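Robot Cell Technician (Teleoperation and Upkeep), Linham site

Clesness is hiring a technician to take over the daily care of one two-arm tabletop cell at our Linham site. The post is full time and on site. It reports to the cell lead. The start date is in February.

The cell

The cell is a wooden-topped bench in a black metal frame with two robot arms mounted at opposite sides. Operators drive the arms by hand control to record sorting and packing tasks with small household and toy items. Recordings go to the Alar project, which sets the task list and the acceptance rules. The technician does not design the tasks. The technician makes sure the cell is in the same known state at the start of every block, and that any change to it is written down.

A block is 50 recorded runs. The cell is checked before each block and again if an arm faults, a cable is moved or a gripper part is changed.

What you will do

Start-up and homing. Power on in the posted order, home both arms, and compare joint readings to the reference sheet. An arm that homes outside limits is locked out until it has been re-zeroed and the result signed.

Grippers. Inspect the fingers for wear, play and loose screws. Replace fingers in pairs. Check that both sides close on center, and log the closing force at three openings.

Cables. This takes more time than anything else on the cell. Each arm carries external cables that move with it, and the loops have to be long enough for full reach and short enough to stay clear of the work. You will re-dress them, replace ties, check strain relief at the wrist and elbow, and run each arm through its full range at low speed before release. Intermittent faults are traced by swapping one part at a time. We do not accept "reseated everything, fault cleared" as a log entry.

Frame and mounts. Torque the arm mounts weekly against paint marks. Check the rails for movement. A shift in a mount invalidates calibration, so report it before correcting it.

Calibration. Run the Poduval routine after any mechanical change. It takes 27 minutes with no faults and must not be cut short. Keep the result file with the log entry.

Task items. Keep the sets complete and clean, retire damaged pieces, and lay out each start position from the task card. Bricks, card packs and containers are stored by set number. A missing item stops the block.

Spare parts. Keep minimum stock of fingers, cable sets, fuses and fasteners, and raise orders before stock reaches the minimum.

What we require

Two years of hands-on work with electromechanical equipment. Robots are useful but not required; printers, lab automation, packaging lines and medical devices all count.

Able to read a wiring diagram and use a multimeter correctly, including continuity checks on a cable while it is being flexed.

Able to crimp and terminate small connectors to a standard that passes a pull test.

Comfortable at a Linux command line. You will start programs, read logs and copy files. You will not be asked to write control software, though small scripts are welcome.

Clear written English. Log entries are read by people who were not present and who have to act on them.

Good to have: experience with force or torque sensing, basic CAD for brackets and guards, and prior work under a lockout procedure.
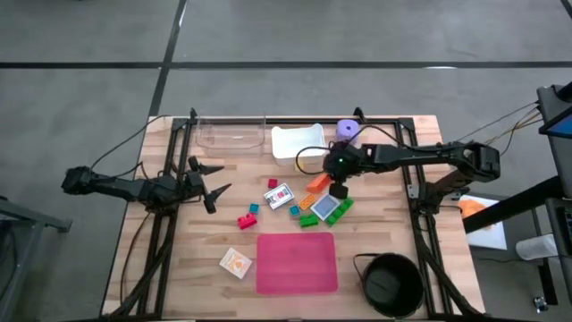 Two-arm cell, Robot Operations
Clesness, Linham

During a block the technician stays within reach of the stop control but outside the arm envelope. With a mixed set on the bench — loose bricks in several colors, card packs, a tray, a bucket, open containers — most stoppages are small. A brick gets wedged against a container, or a cable loop catches on an item. The operator pauses, the arms are put in hold, the technician clears the item and the run is marked void. We expect that sequence to be followed every time, including for a brick that could be flicked away with a pen.

Hours and conditions

Monday to Friday, early shift from 7:00 a.m. or late shift from 1:00 p.m., alternating by week. One Sunday per quarter is worked for full maintenance and is paid at the higher rate. The work is mostly standing. Some of it is under the bench, at the lower rails and cable runs. Parts of up to 21 pounds are lifted by one person; anything heavier is a two-person lift.

On-call duty is paid at $475 per week on top of salary and comes up one week in six, after probation.

Training lasts four weeks. During the first two you will not work on a powered arm alone.

How to apply

Send a resume and one page describing a fault you traced: what the symptom was, what you measured, what you ruled out and what you changed. Applications without the page are not reviewed. A cover letter is not needed.

Shortlisted applicants are invited for a half-day at the cell. It consists of a cable replacement on an unpowered arm, a written log entry for that work, and a talk with the cell lead. Tools are provided. Closed shoes are required and long sleeves must be fastened at the wrist.

Use the form on this page and select "Cell Technician, Linham." Questions about shift pattern or access needs can be sent through the same form before you apply.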